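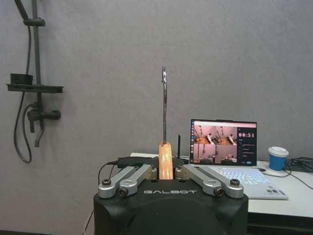

Re: [cell-maint] Gripper linkage bolts and tool seating, Vestton cell

Date: 6/1/22
List: Davitz cell maintenance

> We are seeing the tool lean to one side after a few hundred cycles on the
> Vestton cell. The handle is flat-faced wood with a thin metal shaft. Last
> lean showed up at cycle 417. We re-zeroed the gripper and it came back.
> Is this the pads, the linkage or the wrist camera offset? The Dikeo sheet
> only covers the pads.

Check the linkage before you touch the offset. There are four bars in two mirrored pairs, with dark bolts at the inner and outer ends. Re-zeroing will hide play in the outer bolts for a while, then it comes back, as you found.

Order we use on the Nasrallah cell:

1. Park the arm, drop the tool, power off the gripper. Leave the wrist camera connected.

2. Hold the housing and rock each outer bar by hand. Any click at the rounded end means that bolt goes first.

3. Back the bolt out, clean the thread, fresh threadlocker, back in. Do the outer bolts as a pair, even if only one is loose.

4. Inner bolts next, same method. Do not pull on the bars to line them up – close the gripper on a straight gauge pin and tighten with the pin held.

5. Leave it 6 hours before loading.

6. Power up, home, then seat the tool with the flat faces of the handle square to the inner ends of the bars. Check it upright in the wrist view against a plain wall. A cluttered background makes a small lean hard to see.

Judge the lean from the handle and not the shaft. Ours has an irregular shaft and the tip is wider than the shaft, so neither makes a good reference.

Pads: we change them every 3000 cycles. If yours are past that, change them after step 4 and home again.

If it still leans after all this, send two wrist camera stills to the list, one at homing and one after the lean shows, plus the homing log. The last bad offset we had was in November and the log showed it right away.

Davitz cell maintenance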